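Ticket: Listitz meter reads high in back bedroom, won't settle
Product: Listitz handheld field meter
Status: Solved, left open for comments

Hello all. I've had my Listitz for a few weeks now and I'm stuck, so I'm putting down everything I've tried in case somebody spots what I'm doing wrong. I bought it because my sister is worried about sleeping near the router (I'm less bothered, but I said I'd measure it and give her a straight answer).

The trouble is the back bedroom. Every other room gives me a low number that bobs up and down a bit, as you'd expect. In the back bedroom it sits at 83, then shoots up to 2,000, which is the top of the scale, and the alarm goes off. Then back down to 83. It does this day and night!

What I've tried so far:

Changed the battery. No difference.

Turned off the router at the wall and waited 14 minutes. Still jumping. I was quite pleased with that, because at least it lets the router off the hook.

Put both phones in flight mode and left them in the car. Still jumping.

Did the factory reset (hold the side button until it beeps twice). It lost my saved readings, which I hadn't written down, so do copy yours out first.

Took it round to a friend's in Llorente Road and it behaved perfectly in every room there. So the meter seems fine and it's something in my house.

Update, February: Teodoro Macaraeg from Cladum support rang me back, and he was very patient with me. He asked which mode I was in. I'd been leaving it on the combined setting – the one it starts up in – and he said to switch to radio only, then magnetic only, and walk the room with each. Radio only was flat as a pancake. Magnetic only went mad within a foot of the bed and faded off by the door.

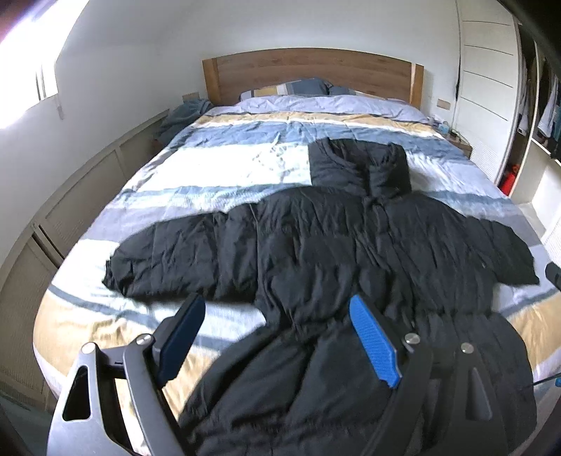

So then it was a matter of turning things off one at a time. The lamp made no odds. The clock radio made a tiny bit of difference. Then I pulled the plug on the Funby heated underblanket and the reading dropped to 21 and stayed there. I'd had the blanket switched off at its own control the whole time, so it never crossed my mind, but the adaptor was still live at the wall and lying right under where I kept putting the meter down.

Teodoro said the jump to 2,000 was the meter changing range when it's too close to a small transformer, and there's a newer firmware (ask support for the file) that smooths it out. I've put it on and the alarm has stopped. I still get a little blip if I hold the meter right up against the adaptor, and he says that's normal.

One question left over: does anyone know if the saved readings can be got back after a reset? I had all the downstairs ones on there and I don't fancy doing them again.

Related tickets
Alarm sounds when meter is next to the microwave
How to copy saved readings before a reset
Combined mode or radio only?
Side button sticks after battery change
Firmware update stops halfway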